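Search Skudside Search
Last updated: July

I spent a good chunk of last month learning to tidy up toy bricks, which I thought I already knew how to do. The job was for Eviseck, a small outfit that trains robot arms by having people like me steer them through the same chore again and again (and again!). Every run gets saved, and the learning system chews through the whole pile later.

My first afternoon was a disaster. You move your own hands, the arms copy you, and suddenly picking up a brick feels like threading a needle in ski gloves. I got through five runs before I needed a snack.

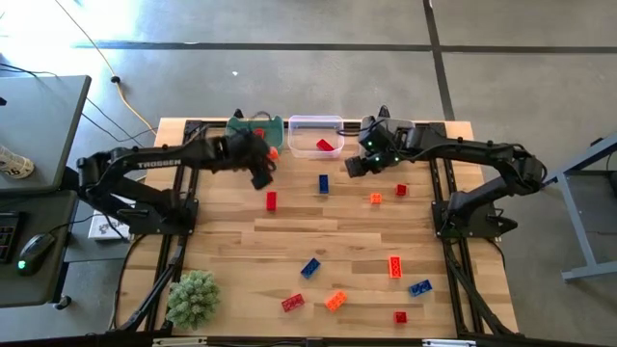 Bricks, bins and a pair of arms at the Eviseck table.

By the second week I was up to 75 runs a day and had opinions. Strong ones! Bricks lying at an angle are the worst, because you have to roll the wrist before you close the gripper, and I always rolled it the wrong way first. My trainer told me to leave those fumbles in. A system that only ever sees perfect grabs has no idea what to do after a bad one.

You also have to mess up the table between runs, and I kept scattering things in the same lazy pattern until someone noticed.

My final tally was 1,198 runs. They start training on them next, and I've asked to come back and watch.

Get Skudside in your inbox. Enter your email to sign up.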